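Ticket 1525: Campaign van tracker reports van in two wards at once
Product: Zudgate fleet tracker
Opened by: Babalola ward campaign office
Status: Waiting on vendor
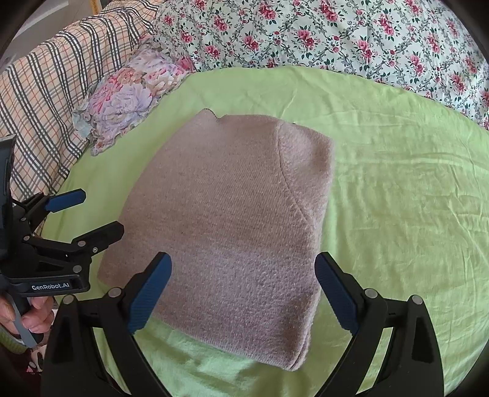 9:20 a.m. The van went out at 9 with posters and the loudspeaker. Zudgate has it parked at the office and also moving through Tundard. The candidate would love to be in both places but we only paid for one van.

9:45 a.m. Rang the driver. He is in Tundard, stuck behind a rival party's truck, listening to their song. Restarted the tracker page. Van is now only at the office. This is worse.

10:10 a.m. Vendor support asked us to clear the browser cache. Cleared it. Lost the saved login, and with it an hour of my life while the password reset went to last August's campaign manager, who has since changed parties.

11:30 a.m. Back in. Found 4 devices on the account. We own one. The other three are left over from the by-election and still listed as "active." One has our van's plate number on it.

11:40 a.m. Removed the duplicate. Map now shows a single van, in Tundard, doing 20 in the slow lane. Driver confirms, with some feeling about the song.

1:15 p.m. Alert: van has left the approved area. The approved area is last year's ward boundary. Tried to redraw it and the save button is gray. Support says only the account owner can change boundaries. See 10:10 for who that is.

2:05 p.m. Sent Teder the owner transfer form. They want it signed by the current owner. Alerts muted until then.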